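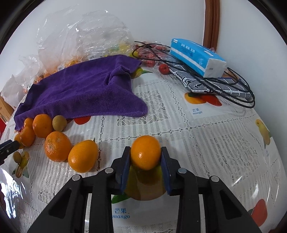 Wipe-clean lace-look tablecloth from Orden: two months in

I'll admit I was after a plain one. My old cotton cloth had finally given up (turmeric, three separate incidents) and I went looking for something in a sensible grey. I came home with the fruit one instead, and I love it far more than I ever expected to love a tablecloth!

It's white, with a lacy sort of pattern in bands and little chains of diamonds, leafy panels in between, and then these great big printed fruits. The mango is my favourite. It has its name in Chinese and in English underneath, so my neighbour's kids have been reading it out to me every time they come over. My friend Eimear Ó Gríofa calls it my greengrocer cloth and has now ordered one for her caravan.

The surface has a shine to it and it wipes down beautifully. Juice, tea, yoghurt, all gone with a damp dishcloth. Beetroot I left overnight to see what would happen, and it left a faint pink shadow that came off the next morning with a bit of bicarb. I haven't been brave enough to try turmeric again.

Mandarins look gorgeous on it. We go through bags of them in July and I tend to tip the lot straight out on the table to sort the soft ones from the good ones, and the colour against all that white cheers up the whole kitchen. I do put an old bath towel down on part of it if I'm washing fruit, as water beads on the shiny side and then runs straight for your lap.

A few grumbles. It arrived folded into a very tight square and the creases hung around for ages. What fixed them was a hair dryer on low, held well back, and then a night under some heavy cookbooks. It also smelled a bit plasticky out of the packet, so I pegged it on the line for an afternoon. And please don't put a hot pan on it. I haven't, but I came close with a casserole dish and my heart stopped.

Sizing is generous. Mine hangs down 30 cm at each end of our table, which suits me, though if you have a cat who climbs things you may want to trim it. It cuts cleanly with kitchen scissors and hasn't frayed where I took a strip off one side.

Would I buy it again? Yes, and I've got my eye on a second one for the back deck.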